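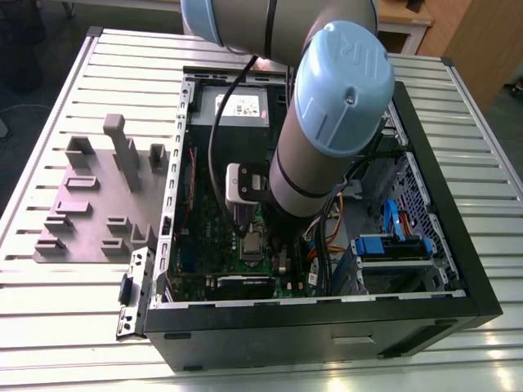
Tower case

A tower case is an upright enclosure for the parts of a desktop computer. It holds the motherboard, power supply, drives and expansion cards, and it is normally taller than it is wide. The same box laid flat under a monitor is usually called a desktop case, although sellers have never applied the two words consistently and many buyers use "tower" for the whole computer.

Tower cases are sold with a good many claims about cooling, quiet running and ease of upgrade. Some of these can be checked with a thermometer or a screwdriver. Others describe the paint.

Contents
1 Construction
2 Sizes
3 Interior layout
4 Cooling claims
5 "Tool-free" designs
6 Opening and servicing
7 Reuse and disposal
8 See also

Construction

Most tower cases have a steel chassis, folded and riveted, with removable outer panels of painted steel, aluminum, plastic or tempered glass. The chassis is often left as bare metal in cheaper and older models, and the color is confined to the parts that face the room. Painted interiors became common later, mostly in cases with a window.

Sheet thickness is the figure most often left out of the product page. Thin panels flex, and they can buzz when a fan or a hard drive runs at the wrong speed. Manufacturers prefer to give total weight, a number that says little when the case includes a glass side or a heavy plastic front.

Aluminum cases are lighter and cost more. They are widely said to run cooler as well, on the grounds that aluminum conducts heat better than steel. The metal does, but the hot parts of a computer are not generally pressed against the walls of the case, and nearly all of the heat leaves in moving air. Outside a few fanless designs, where the walls serve as heat sinks, the choice of metal makes little difference to temperature.

Sizes

The usual trade terms are mini tower, mid tower and full tower. None of them has a fixed meaning. They began as a rough guide to how many drive bays a case could hold, and they outlived the bays. One maker's mid tower may be larger than another's full tower.

A more useful description is the largest motherboard the case accepts. The ATX layout, introduced in 1995, fixed the position of the mounting holes and the rear connector area, and it is the main reason a case can outlast the computer first built in it. Smaller relatives such as microATX share many of the same holes, so a small board will normally fit in a large case. Case makers also quote clearances for the graphics card, the processor cooler and the power supply. These are sometimes measured with other parts taken out, a condition found in a footnote if it is found at all.

Interior layout

In the traditional arrangement the motherboard is screwed to a tray opposite the removable side panel, standing on short metal spacers that keep its underside clear of the chassis. The power supply goes at the top rear, above the board. The processor socket sits in the upper half, with the memory slots beside it, and the expansion slots run toward the bottom. Drives are carried at the front in a metal cage.

Later cases moved the power supply to the bottom, often under a separate cover. The stated benefit is that it draws cool air from below through its own filter. This is true if there is air below. On thick carpet the intake can be partly blocked, and the filter is in the place where an owner is least likely to look at it.

Drive cages have shrunk. A tower from the 1990s might have several wide bays for optical drives and a stack of narrower ones for floppy and hard disks. Solid-state drives that plug directly into the motherboard have left many of these bays empty. Makers now present the missing cage as an improvement in airflow, which it can be, and which also saves them the cost of a cage. People who keep large collections of files on hard drives have tended to hold on to older cases for this reason.

Metal drive cages are commonly perforated. The holes reduce weight and let some air through, but a cage packed with drives and cables may still be warm in the middle, whatever the pattern of the holes.

Cooling claims

Airflow is the subject on which case advertising is least reliable. Fan makers give the volume of air moved with nothing in the way. Inside a case the same fan pulls against a grille, a filter and a bundle of cables, and moves less. Adding up the rated figures of every fan and printing the total on the box, as was done with the Gurnura 777, tells the buyer nothing about what reaches the processor.

The ordinary advice is to draw air in at the front and push it out at the rear or top. It works well enough. Beyond that, opinion runs ahead of measurement. "Positive pressure," meaning more air pushed in than out, is recommended to keep dust from entering through gaps. It can help if the intakes are filtered and the filters are cleaned. Without filters it blows the dust in by a more direct route.

Hiding cables behind the motherboard tray is also credited with lower temperatures. Modern bundles are thin, and unless a cable is lying against a fan or blocking an intake the effect is likely to be small. The better argument for tidy cables is that parts can be reached without unplugging three other things first.

Noise ratings deserve similar care. A case lined with foam may be quieter than the same case without it, or its fans may have to run faster to make up for the restricted air. Siiri Kallio, in a comparison of lined cases published in August, found that two of the 6 models she tried were louder under load than a plain steel case with the same parts. The makers disputed the choice of fans. The result is still only one person's test in one room, and should be read that way.

"Tool-free" designs

Many cases are described as tool-free. In practice this means the side panel is held by thumbscrews or a latch, and drives slide into plastic trays or behind clips. The motherboard itself is nearly always still fastened with screws, as is the power supply, and thumbscrews put in at the factory are often too tight to turn by hand.

Plastic retention clips are a weak point. Those on the Winolia mid tower were offered as a replacement for expansion card screws and were reported to let heavy cards sag. A later version of the case, sold under the Munro name, went back to screws and described them as a premium feature.

Drive rails are another source of trouble. They are rarely interchangeable between makers, they are stored in the box until the box is thrown out, and a replacement set may cost more than a used case.

Opening and servicing

A tower is easier to work on when laid on its side with the open face upward. The board is then horizontal, screws that slip from the driver tend to stay near where they fell, and a heavy cooler or graphics card does not hang from its mounting while it is being loosened. Standing the case upright for this work is common in advertising photographs.

The power cord should be disconnected before any internal part is touched. The power supply should not be opened in any case, as its capacitors can hold a charge after it is unplugged. Graphics cards are held by a screw at the rear bracket and usually by a small catch at the far end of the slot, and the catch is the part most often broken by people who did not know it was there.

Static electricity can damage electronic parts. How often it does so in an ordinary home is argued over, and many people handle boards for years with no wrist strap and no failure they can trace to static. That is weak evidence, as such damage may not show at once. Straps are cheap.

The inner edges of low-cost cases can be sharp, above all around stamped openings and blank slot covers. "Rolled edges" on a list of features means that some edges are rolled. Ruxandra Ghiță's repair handbook suggests running a gloved finger around the chassis before reaching in, and keeping a file on the bench.

Reuse and disposal

Cases are often described as future-proof, a word that should be treated with suspicion. A standard case can take several generations of motherboard, but its front connectors age faster than its mounting holes, and long graphics cards do not fit in many older chassis. Cases from large computer makers may use nonstandard power supplies, rear panels or front-panel plugs, and the outside gives no sign of it. The Tosen business tower, for one, looks like an ordinary ATX case and accepts only its own power supply.

An emptied steel chassis can usually go to scrap metal recycling. Boards, power supplies and drives are handled as electronic waste in many places and should be taken out first. Local rules differ, and the recycling symbol molded into a plastic front panel does not mean that a local facility will accept it.

See also

Computer form factor
Drive bay
Motherboard
Power supply unit
Thumbscrew

This page was last edited on 7 October 2022.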